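遥操作满月记：我怎么把一只手教给机器人

来这家公司之前，我写了好几年后端，对机器人的全部了解来自电影和扫地机。四月份转到示教组，第一天坐上操作位，戴好头显，两只手各握一个手柄，面前突然多出来两条不属于我的胳膊。那一刻我差点喊出声。真的太好玩了！

同事让我先别碰东西，就在空中比划，我足足比划了一上午。抬手，它抬手；转腕，它转腕；我下意识挠了一下鼻子，它就很认真地朝自己的“脸”伸了过去，被急停拦在半路。从此我学会了第一条规矩：鼻子痒的时候先松开离合键。

离合键是手柄侧面的一个小按钮，按住才跟随，松开就冻结。刚开始我老是忘，后来它成了我用得最多的键，比扳机还多。手伸到极限了，松开，把自己的胳膊收回来，再按住继续，跟鼠标挪到桌边提起来再放下是一个道理。想通这个类比以后我一下子顺了很多，写出来给后来的人参考。

我们这个项目内部叫 Tamanano，名字怎么来的我问过三个人，得到三种说法，就不展开了。要做的事倒很好讲：架子上放着各种黑色塑料件，有大壳子，有小托盘，机器人要把它们一件件拿起来，举到面前看清楚，再放到指定的位置。人来做，几秒钟一件，连脑子都不用动。可要把“不用动脑子”的部分拆出来教给一台机器，就有意思了。

先说抓哪里。

我第一次抓那个大壳子，想当然去夹中间。夹爪张到最大也包不住，两根手指在弧面上一滑，壳子转了半圈，咣当扣在架子上。第二次夹尖的那头，夹是夹住了，一抬起来整个件往下坠，手腕上的力矩蹭蹭往上跑，屏幕角落的数字从绿变黄。第三次才老老实实去夹宽的那一头的边沿。边沿是凸起来的一圈，正好给指尖一个可以咬住的地方，壳子竖起来以后，重心几乎就在手的上方，稳得多。

道理听起来很简单，可我是摔了好多次才明白的。带我的 Nigel Treloar 倒是一点不急，他坐在旁边喝茶，等我自己把三种抓法都试完了，才慢悠悠说了一句：“现在你知道为什么不能只给它看成功的了吧。”

这句话我后来想了很久。我们录的演示，起初都是挑最漂亮的留，手一抖就作废重来。结果训出来的策略在标准位置上表现很好，只要初始偏那么一点点，它就愣住了，或者一条道走到黑。它没见过“偏了以后怎么拉回来”。于是我们开始专门录带纠正的片段：故意夹偏一点，停住，松开，退后，重新对准，再夹。这种片段录起来特别别扭，因为你得假装犯错，又不能假装得太假。我第一天录的那些，Nigel 看完说像在演话剧。

再说举起来之后。

我原来以为最难的是抓，抓到手就万事大吉。其实举到空中那一段才真正考验耐心。壳子又长又轻，手腕转快一点，远端就会甩出去老大一截，旁边要是正好有架子，啪的一下就碰上了。所以动作得慢，还得匀。我现在的习惯是先竖直往上提，确认离开台面了，再转腕让凹的那一面朝向自己，转到位以后停一拍，数一下呼吸，然后再走下一步。那一拍很要紧，后面切分动作的同事全靠它找边界，要是你一气呵成，数据反倒不好用。

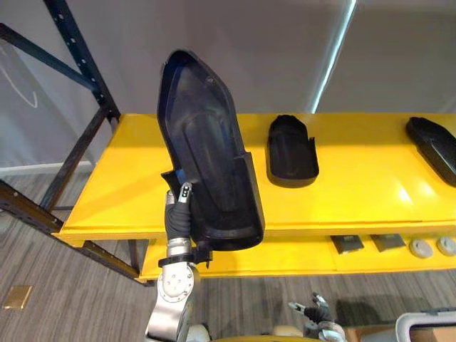
夹住边沿，竖着举起来，凹面朝前。黄色架子上层还有别的黑色件。

头显里看到的世界跟肉眼看到的很不一样，这个我觉得值得多写几句。

首先是深度。黑色塑料在画面里特别会骗人，暗面糊成一片，只有沿着边沿的一点反光能告诉你它到底有多远。我刚开始总是伸过头，指尖顶到壳子上还以为差着一截。后来学会了看影子，看指尖的影子和指尖什么时候碰到一起，比盯着指尖本身准多了。再后来又学会了稍微动一下头，左右晃一点点，前后关系马上就出来了。人平时看东西大概一直在偷偷用这招，只是自己没注意过。

然后是遮挡。大壳子一举起来，后面的东西就看不全了，放下去的时候要凭记忆。有一次我心里想着左边是空的，顺手就往左放，其实那里还躺着一个上一轮没收走的小托盘，一下子叠上去了。所以我给自己加了一个步骤：抓之前先把整层架子从左到右看一遍，看完了再动手。这个看的动作也会录进数据里，我问过会不会有影响，负责训练的同事眼睛都亮了，说求之不得，说明机器人也可以学着先看一眼。

还有手感，或者说没有手感。这是我最不适应的一点。平时拿东西，手指用多大劲根本不过脑子，可隔着手柄，夹爪咬得紧不紧只能靠一个小小的震动和屏幕上的力条来猜。夹太松会滑，夹太紧，薄的地方会往里凹，看着都心疼。我们试过两套手柄，Sonditz 那套轻，握久了不累，但扳机行程短，力度不好控制；Ostrowski 那套沉一些，扳机有明显的阻尼，按到一半的时候手指心里有数。我个人投 Ostrowski 一票，组里手小的同事全都站 Sonditz，这个争论到现在也没停，午饭的时候经常还要再吵一轮。

除了遥控，我们也做手把手示教，就是关掉大部分伺服力，直接扶着它的小臂去走。第一次摸上去的感觉很奇妙，胳膊沉甸甸的，又顺从得很，往哪儿推就往哪儿走，像在教小朋友握笔。好处是轨迹特别自然，关节走得舒服不舒服，你推着就能感觉出来，哪里别着劲手上立刻就有阻力。坏处是人得站在旁边，自己的手和身子都会进到头部相机的视野里，录下来的画面就没法直接给视觉那边用。我们的办法是先手把手走一遍，记下关节轨迹，人退开，让它自己回放，再录一遍画面。听着绕，做顺了也很快。

我现在的用法是这样的：遇到没做过的件，先手把手摸清楚从哪个方向进、手腕转到什么角度最顺，心里有个谱了，再坐回操作位用遥控去大批量地录。直接上遥控也行，就是前面几十遍会非常狼狈，我是过来人。

说到大批量，截到我写这篇的时候，我们这一组一共录了 2,781 条演示，其中带纠正动作的有 272 条。后面这个数字我特别有感情，那一批里面有不少是我演的话剧（越到后面演技越好，我自己这么觉得）。训练同事说纠正的比例还可以再往上提，于是我最近的日常就是变着花样犯错：夹浅了，夹歪了，转过头了，放下去的时候一个角没落平。每一种都得想清楚人会怎么救，然后老老实实救一遍。

犯错犯多了，我开始留意自己在家里是怎么拿东西的。洗碗的时候从水里捞一个盘子，手指先碰到边，顺着滑到一个好用力的位置，再捏紧，提起来，中间还顺便转了个方向。这一串动作我做了三十多年，头一回认真看它。我站在水池边上把同一个盘子拿起来又放下，家里人问我是不是盘子没洗干净。

录制的节奏也摸索出一点心得。一开始我贪多，一坐就是一上午，到后面动作越来越糙，自己还不觉得，回看才发现手在飘，停的那一拍也没了。现在我录一段就摘头显，起来走走，看看远处，喝口水再回去。下午两点到三点这段我干脆不录，困，留着回看和打标签。标签用的是 Premska，一个公司内部写的小工具，界面丑得很亲切，快捷键倒是真顺手，空格切段，方向键挪边界，我现在闭着眼睛都能按。

打标签比我想的有收获。录的时候只顾着手上那一下，回看才能发现自己的毛病。比如我有个习惯，松开夹爪之前会先往下压一小下，大概是怕没放稳。单看一条没什么，几十条连着看，每条都压，那机器人肯定也会学着压。碰上下面是硬台面还好，换个软一点的垫子，这一下就不知道压到哪儿去了。我把这个问题记在本子上，后面录的时候特意改，轻轻放平，松开，竖直退出来。改了好几天才改掉，手的记性比脑子顽固得多。

另一个毛病是我总用右手。两条胳膊都能用，可我一上来就想用惯用手去够，左边的件也宁可拧着身子用右边的胳膊去拿。Nigel 看不下去，让我连着 4 轮只准用左手。第一轮惨不忍睹，第二轮还是惨，到第三轮忽然就通了，左手自己知道该怎么转了。现在我两边换着来，录出来的数据也匀称多了。顺便说一句，我刷牙都能用左手了，不知道算不算工伤。

最开心的当然还是看它自己做。

策略第一次上机那天，好几个人围在旁边，大气都不敢出。它先停了一会儿，头动了动，像在看架子（看吧，录进去的“先看一眼”真的有用！），然后手伸过去，在边沿上犹豫了一下，夹住，提起来，转腕，停一拍。那一拍！我一眼就认出来了，那就是我的那一拍，连长短都像。旁边有人笑，说这机器人怎么有点你的样子。我嘴上说哪有，心里美得不行。

当然后面它就把件放歪了，半个身子悬在架子外面，我赶紧伸手去接。接下来那几次有好有坏，有一次夹浅了，它居然自己松开，退后，又重新来了一遍，夹住了。全场欢呼，声音大到隔壁会议室有人出来看是怎么回事。我那些话剧没有白演。

也有没解决的事，记在这里提醒自己。小托盘平躺着的时候，指尖很难伸到它的边沿下面，我用遥控是靠轻轻拨一下让它翘起来再夹，十次里总有那么几次拨飞了。手把手的时候我试过从侧面贴着台面进去，感觉更稳，可是手腕的角度很别扭，离关节限位很近。下周想把两种进法各录一批，放在一起比比看。反光也是个麻烦，太阳换了角度，画面里的亮斑就跟着跑，同一个件上午和下午看着像两样东西。灯光同事说会来调，我先把不同时间段的都录一些，多见见世面总没坏处。

有朋友问我，整天重复同一个动作会不会无聊。我一开始也担心过，可到现在为止，一次都没有。每一遍都有一点点不一样，偏一点，歪一点，光线变一点，你就得跟着调，调着调着就会冒出一个新念头，想马上试。上一份工作里我写完一段代码，要等很久才知道它有没有用，有时候干脆没有下文。现在我上午教的东西，晚上训一轮，过两天就能看见它在那条胳膊上长出来，成不成一目了然。

好了，手柄充好电了，左手那几轮还没录完，我先去干活。小托盘有进展的话再来更新。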